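Domestic and workshop task automation

Published 21/03/2019 by the Plistholm Reference Desk

This site uses cookies. By continuing to browse you agree to our use of cookies. Accept | Settings

Domestic and workshop task automation is the use of general-purpose robots to carry out small manual jobs in homes, repair shops and light assembly areas. Typical jobs include tidying a bench, folding cloth, loading a dishwasher, sorting fasteners and returning tools to their cases. The field is distinct from conventional industrial automation, in which a machine repeats one motion on parts delivered to a known position.

Single-purpose machines have been sold for household use for decades. Washing machines and robot vacuums complete a narrow job without supervision. A general machine that can move from one chore to another in an ordinary room is not yet available as a consumer product.

Task classes

The Verkari scale, used in several surveys of the field, divides chores by the kind of contact they require. Class 1 covers picking up and setting down rigid objects. Class 2 covers objects with moving parts, such as hinged boxes, drawers and jars. Class 3 covers cloth, bags, cable and other items that change shape when touched. Class 4 covers work in which a tool is held and applied to a second object.

Small tool cases belong to Class 2 but are often graded separately. A lid must be held at a point where it will swing without twisting, and the base tends to slide on a smooth surface unless a second arm steadies it. Bits and sockets sit close together, so a fingertip wider than the gap between them will disturb the neighboring pieces. Tinted or clear plastic adds a further problem, as many depth sensors return poor readings from it.

Two-armed systems are preferred for this work. In a common arrangement both arms rise from one base at the front of a table, and each ends in a gripper with a pair of narrow fingers. The open screwdriver bit case, with its translucent brown lid and its handle and bits held in a gray tray, is a representative Class 2 object.
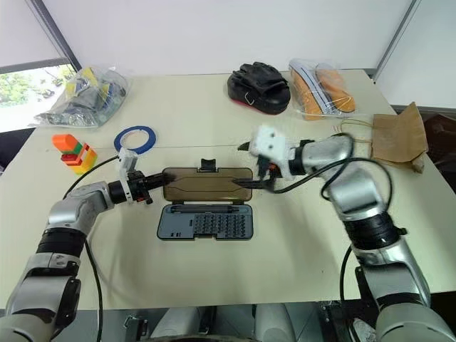 Measured performance

The Wumbei bench trial, completed in December, ran 2175 attempts across 15 chores. Class 1 chores were finished without help in 80 percent of attempts. Class 2 chores reached 60 percent, with most failures recorded at the moment a latch or lid was first gripped. Results for Classes 3 and 4 were lower and varied widely between sites – the authors declined to publish a combined figure.

Speed was not scored. Operators noted that the machines were slower than a person on every chore in the set.

Limitations

Clutter remains the main obstacle outside the laboratory. A bench shared with plastic bags, rolls of tape and loose paper presents many surfaces that are hard to separate from the target object. Grip force is a second limit. A setting strong enough to pull a bit from its recess may crack a thin lid, and few grippers sense the difference in time. The Varnaver review lists cable routing as a third, as lines that run outside the arm can catch on nearby items.

Shop-floor use is further along than household use. Workshops can fix the position of cases and trays, control the lighting and keep people out of reach of the arms. Homes offer none of these conditions as a rule, and current systems there are operated under supervision.

See also: Bimanual manipulation; Gripper design; Kitting

Sign up for the Plistholm newsletter to receive new and revised entries by email. You can unsubscribe at any time.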